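The decluttering sums don't add up

May 9, 2023

I have been reading Lionel Goodall's newsletter for nearly a year now, which is my own fault. A colleague forwarded it when I was moaning about my kitchen cupboards, and I never got round to unsubscribing. His line is that the average home could lose half of what's in it and the people living there would be calmer, richer and better slept. He calls this the Elow method. Elow isn't an acronym as far as I can tell. It might be a place.

The latest one was about surfaces. A clear surface, says Goodall, is a clear week. You allow yourself one object per surface and it has to be useful. 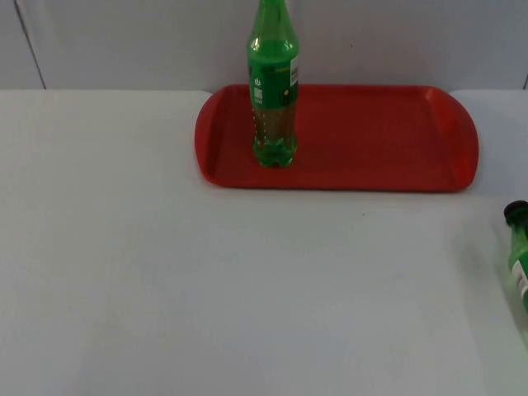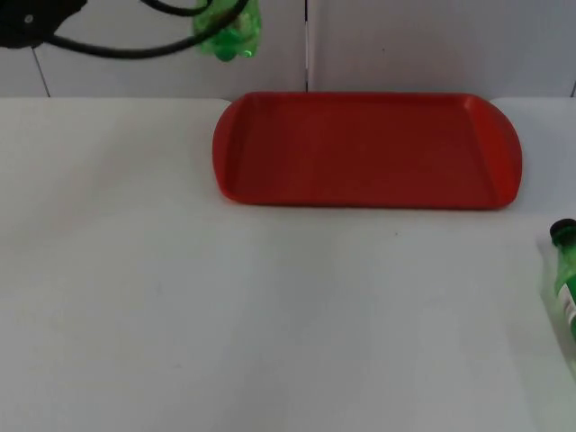 Red tray, white table. Green bottles as well, one of them on its side.

I can see the appeal of it. I like a bare table as much as anyone and I've got one relative whose worktops make me want to go and stand in the garden. My quarrel is with the claims that get bolted on afterwards.

Take the money. The newsletter said that a reader in Itdale had got rid of 206 things over a winter and "saved thousands". Saved them how? If you've already bought a fondue set, giving it to the hospice shop doesn't put the price of a fondue set back in your account. You might sell some of it, I suppose. I tried this last July with a box of things out of the spare room and made £12, less the petrol for driving a lamp over to a man in Nirndale who then wanted it for less than we'd agreed. He got it for less, too. I wasn't going to drive it home again.

What people seem to mean is that having cleared the house they stop buying things. Maybe they do. I'd want to hear from the same people two years on. My neighbour did the full Elow clear-out, bin bags down the hall, very pleased with herself, and by the following spring she had bought a second garlic press, a second set of bathroom scales and a different sort of airer. I'm not laughing at her. I did the same with a drill.

Then the calm. Goodall says that every object in your sight is "asking you a question" and that we are worn out from answering. I looked round my front room after reading that and I can report that the bookcase wasn't asking me anything. The pile of post was, but it was post. It would have asked the same from inside a drawer, and in my experience post in a drawer gets a good deal more expensive.

There's also the app. Of course there is. It's called Ojo and you photograph each of your belongings and give it a score for how much you'd miss it. I lasted 172 items, most of them from one kitchen drawer, and by then I'd spent three evenings giving marks to spoons. Anything under a certain score gets a little grey cross. It gave the cross to my passport, which I'd marked low as I couldn't say I felt much about it. You can turn that off in the paid version.

The part that bothers me more is who this is written for. "You can always buy another one" comes up again and again, and it is only true if you can. My gran kept string, jars, buttons, the good half of worn-out sheets. She wasn't ill and she wasn't anxious. She'd been properly short of money and had noticed that string costs money. I don't think she needed a newsletter telling her that her jars were a weight on her mind.

I did keep one thing from all this. I now take the coats nobody wears off the hooks by the door, so the ones we do wear stop falling on the floor. It took ten minutes and I recommend it. I'd have recommended it before, if anyone had asked, and I wouldn't have charged for it.

Comments are open again, by the way, after the trouble with the spam. If you've done the whole method and kept it up for longer than a year I'd like to hear how, and what you've bought since.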